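Travel toiletries drive passes last year's total with a week to spare
22 July 2019

The summer collection of small toiletries at Plamurmont community hall has already brought in enough to fill 318 wash bags, and there is still a week to go before the boxes are closed and everything is sent on its way to the night shelters and family hostels on the Retunska side of town.

Anyone who has been into the hall lately will know how it goes. You come in with a carrier bag of odds and ends from the bathroom cupboard, meaning to stay two minutes, and before you know it you have been given a cup of tea and a stack of flannels to fold. The drive began as a winter effort, and the first one, held in December, managed 120 bags, which everybody thought was rather good going at the time. The summer one has grown bigger with every year, helped along by a standing offer from Arruda, the chemist's on the corner, to match each full box handed in over its counter.

Each bag holds a toothbrush, toothpaste, a small mouthwash, soap, a comb and a flannel, with a pair of socks tucked in whenever there are enough to go round. The hostels have asked for mouthwash without alcohol and in the smallest bottles that can be found, so that it can be carried in a coat pocket without any bother, and for toothbrushes above everything else, as those are what run out first.
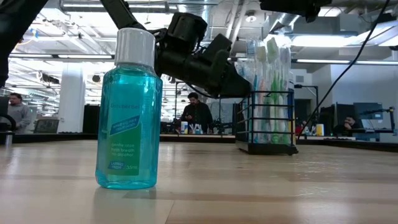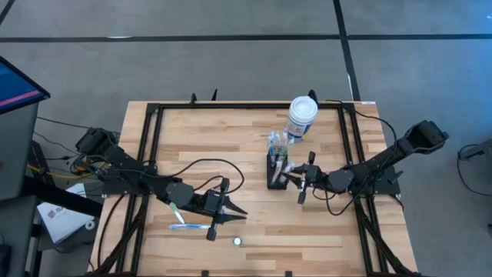 Toothbrushes or pens, kept upright in a black holder on the table.

One reader from Gevex Road wrote in to say that her household had been putting by a toothbrush with every weekly shop since the spring, and that she only wished more people knew children's sizes were wanted too, as she had been bringing grown-up ones all along and would gladly have mixed them. She also asked whether half-used tubes of toothpaste could be taken. They can't, I'm afraid, however little has been squeezed out, but unopened ones with a slightly battered box are perfectly welcome.

Still wanted this week are children's toothbrushes, plain soap, combs and men's socks (there is plenty of shampoo, so do please hold on to that until the winter drive comes round). Another 40 empty wash bags would be a great help as well, in any colour you like, so long as the zip works.

The hall is open for donations every morning until noon, and the side door by the bicycle stand is the one to use while the front steps are being mended. Full boxes can also be left at Arruda during shop hours. Packing starts as soon as the last box is in, and extra hands are very welcome, even if you can only spare an hour.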